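Brodasham away on Thursday, second leg. Aggregate is level at 1-1. Away goals do not count this season, so a draw after 90 minutes means extra time, then penalties.

Statow have gone 567 minutes without conceding from open play. Both goals let in over that run came from corners, near post each time.

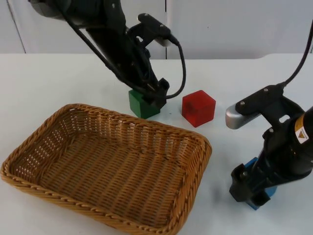

Ciren Athletic – Match Analysis Group

Brodasham press in a 4-4-2 and leave the far-side fullback free. In the first leg Statow found him 16 times. Only 6 of those passes led to a cross.

Expect the back three to stay. It gives a spare man against two forwards and lets the holding midfielder step up ten yards.

Set pieces are the concern. Brodasham have scored 19 from dead balls, most of them inswingers from the left.

Lopes Park pitch is narrow – switches of play arrive sooner, but the winger has less room to receive. Kickoff 7:45.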